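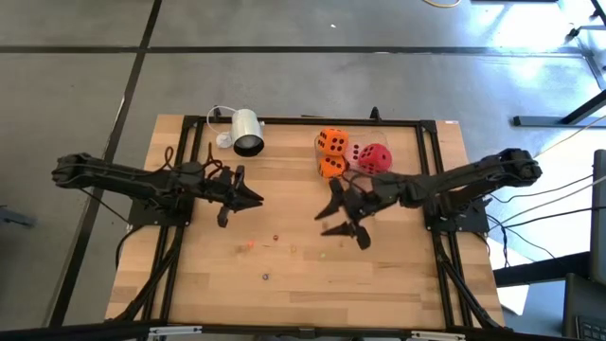 Head camera view, both arms on the bench. Five beads down, foam dice up by the lamp.

September, 4:40 p.m.

Finally a proper afternoon at the bench after what felt like forever fiddling with mounts, and I want to get this down while it's fresh, so forgive the rambling. The question is still the one Chaiwat put on the whiteboard: can we get away with one style of finger for the small stuff and the big soft stuff, or do we need to swap tips between tasks? I'd love the answer to be one style. I have changed enough fingertips this year to last me a good while.

The beads are the mean end of the test and the foam dice are the friendly end. We've got the pointed black fingers on both arms for now. The other candidate is the Pekora set, which has a rounder tip and a bit of give to it, and those stay in their box until I have a baseline I believe in.

Dice first, to warm up. Lovely! The right arm took each one without any fuss, and the foam forgives you if you come in crooked. I'd started with the grip force at 40 percent, the number left over from Irfan's runs, and it pinched the dice a good deal more than they needed. They come back to shape so no harm done, but I brought it down anyway and they still held fine on the way across. (Irfan, if you had a reason for 40, please tell me, I didn't find anything in your notes.)

Beads next, and here I slowed right down. The trouble is mostly in the approach. If the tips arrive even a hair too low they touch the wood and the wrist takes up the load, and then when the fingers close they skate a little and push the bead along ahead of them. Too high and you close on nothing. I ended up raising the approach height by 2 mm and then stepping down under teleop until I could see the tips straddling the bead, and that worked much better than trusting the saved height. The planks aren't dead level with each other either, I'm fairly sure of that now, so one saved height for the whole table was always a bit hopeful.

The green one is the worst for me on the monitor. It's tiny and I keep losing it once a finger comes over the top. The dark blue one I can find right away against the light wood. Worth remembering when we pick beads for the longer run, though I don't want to choose only the easy ones.

I also played with the lamp. Turned toward the middle of the table it gives the beads a little shadow, and I find that shadow is a better height cue than anything else in the head view. With the lamp off I was guessing. We should write the lamp position into the setup sheet properly this time, with a pencil mark on the wood.

Controller side: the Statport build ran 51 episodes and dropped out once, on the left arm, with the same timeout as before. Restarting the node cleared it. Log is saved under today's folder with "left_timeout" in the name. Chaiwat thinks it's the cable where it leaves the base. I still suspect the driver, and we've agreed to swap the cable first and argue later.

To do:
Pekora tips on the right arm only, keep pointed on the left, same beads, same dice.
Level check across the planks with the dial gauge.
Ask Irfan about grip force.
New cable, left arm.

Left everything set out for the morning, please don't tidy the beads!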